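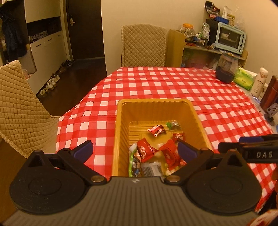 Snacks in a yellow bin on the dining table, checkered cloth underneath.

Caring for Cotton Tablecloths: Stains, Creases and Storage

A cotton tablecloth that gets used every day needs more attention than one that comes out for company. Most of the damage we see comes from two things: stains that were left too long and then went through a hot dryer, and cloths that were put away with a little starch or food still in them. Both are easy to avoid.

Before the first wash

Check the label for shrinkage. Plain cotton can lose an inch or more in length the first time through, so if the drop over the edge of your table is already short, wash it cold and hang it. Red cloths, and checks with red in them, should go in alone for the first two or three washes. Put a white rag in with the cloth. When the rag comes out white, the cloth can join the rest of the laundry.

Vinegar and salt are often recommended for setting dye. They don't do much on modern cotton. Cold water and a short cycle do more.

Everyday stains

Grease: Scrape off what you can with the back of a knife. Work a few drops of dish soap into the spot, leave it 10 minutes, and rinse from the back of the cloth. Repeat if you can still see a dark edge when you hold it to the light.

Chocolate: Let it harden first. A bag of frozen peas on top speeds this up. Lift off the solid part, then use cold water and a little liquid detergent. Hot water makes chocolate harder to get out.

Coffee and tea: Cold water right away, then detergent. Old coffee rings usually need an overnight soak in oxygen bleach. Test a corner of the hem first if the cloth is colored.

Tomato sauce: Rinse from the back, then dish soap. A faint orange mark that stays behind will often fade if the damp cloth is dried outdoors in the sun. Don't leave a red cloth out all afternoon, as the sun takes the color too.

Candle wax: Chill and scrape. Put a plain paper towel above and below the spot and press with a warm iron, moving to clean paper as it soaks up wax. Finish with dish soap.

Never put a stained cloth in the dryer. Line dry it, look again in daylight, and wash it a second time if you need to.

Getting creases out

Fold lines are the most common complaint. They come from folding the cloth the same way each time and stacking other things on it.

If you have an iron, use it while the cloth is still slightly damp. Start at the middle and work out to the hems. On a long cloth, set a small table or chair behind the ironing board to hold the finished part off the floor.

If you don't want to iron, lay the damp cloth straight on the table the night before, over a towel or a waterproof pad. Mist the creases with plain water from a spray bottle and smooth them with the flat of your hand. Don't do this on bare wood - the damp will mark the finish.

We have tried two bottled wrinkle sprays, Jevilus and Orier. Jevilus worked a little better on heavy creases but left the cloth feeling stiff. Orier had a strong scent that was still there at dinner. Plain water was almost as good as either one.

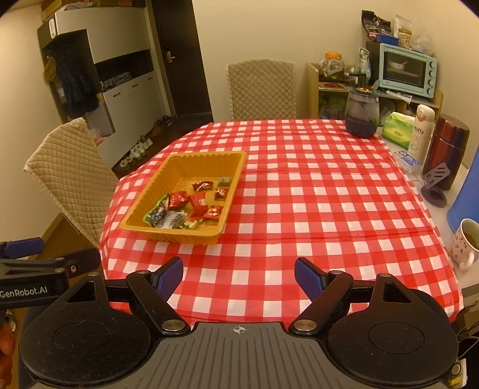
Keeping a cloth in place

Light cotton slides on a smooth table. A felt pad cut 2 inches smaller than the tabletop on all sides will hold it, and it also softens the noise of plates. Clip weights are fine outdoors but they pull at the hem, so take them off when the meal is over.

For bins, trays and anything else with a hard base that lives on the table, wipe the bottom before you set it down. Grit under a plastic base wears through cotton faster than you would expect. Lift these things to move them and don't drag them.

Mending

A hole smaller than a pencil eraser can be darned with two strands of embroidery floss. On a check, match the darker color and follow the line of the weave. Larger holes need a patch from behind. We keep the hem trimmings from shortened cloths for this purpose, and Gunn iron-on tape holds the edges flat while you sew. The tape alone lasted 5 washes for us before it lifted at the corners.

Storage

Store cloths clean, fully dry and without starch. Roll them on a cardboard tube covered with acid-free paper, or hang them over a padded hanger. If they have to go in a drawer, fold them in thirds one time and in quarters the next. Cedar blocks are fine, but keep them off the fabric.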